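Search this site

Keeping the Seats Filled: How One Small Movie Theater Changed Its Pricing
Student project report, Business and Society

2 comments | 14 shares

The Serrano is a single-screen theater in the town of Tredeck with 202 seats. It reopened in September after a long closure. Our project looked at whether a membership plan could bring people back on weeknights, when the room had been close to empty for years.

The plan is called Jivley. Members pay a flat monthly fee and can see any film Monday through Thursday. Weekend shows still need a regular ticket. The theater sold 2377 weeknight admissions during the period we studied, counting both members and walk-ins.

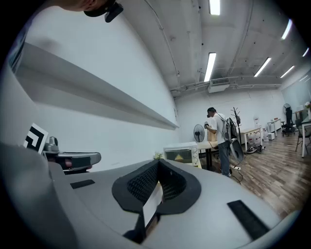 Ticket income per person went down under the plan, as the owners expected. Snack sales made up part of the gap. Members bought popcorn and drinks less often per visit than other customers, but they came more often. The film distributor, Brovidura, takes its share from ticket income only, so the theater keeps all of the snack money.

We interviewed two employees, one from the box office and one from the snack counter. Both said the late show drew fewer members than the 7 p.m. show. We did not have enough data to test this by film title.

Next step: compare these results with a full winter season.

Share | Print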